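4.2 How bedding gets sorted at home

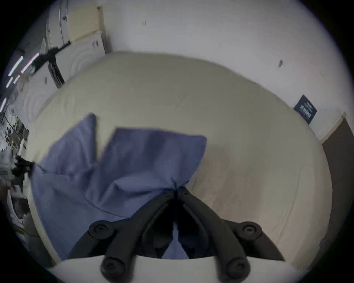

Figure 3. Blue fabric on a bed with a pale cream sheet.

The interviews took an unexpected turn once we stopped asking about laundry in general and asked people to talk us through their beds. Everyone had a system! Of the 271 households in the Vosbridge sample, 67 keep one set of sheets per bed and wash it and put it back the same day, a habit we had expected to find mostly in small apartments. It was just as common in large houses with plenty of closet space, and the people who did it were often very proud of it (one called her linen closet "a museum I closed").

The second group, which we call rotators, was the most fun to study. Rotators own three or more sets and follow an order, sometimes a strict one. Belhaj's earlier work in Girby treated this as a matter of thrift, with each set wearing out at the same pace. Our rotators hardly ever mentioned wear. They talked about color, about the season, about which set a guest had slept in last. A retired bus driver in the Courtois district switches from pale sheets to dark ones every June and could not say when he started, only that his mother did the reverse.

Folding deserves a paper of its own. Fitted sheets came up in 34 of the diaries without any prompt from us, nearly always with some feeling. We coded these entries by hand, and Lukáč's three-way scheme (folded, rolled, stuffed) held up wonderfully well, although we had to add a fourth code for sheets stored inside their own pillowcase. That trick was passed along mostly between siblings and roommates, very seldom from parent to child, and it travels fast: in two apartment buildings almost every diary writer had picked it up within the study period.

We also looked at what happens to bedding between the dryer and the closet. Diary writers at the Clinis site logged 865 loads in all, and over half of those spent at least one night on a chair, a banister or the bed itself before anyone put them away. Section 4.3 takes up these resting places in more detail, starting with the chair.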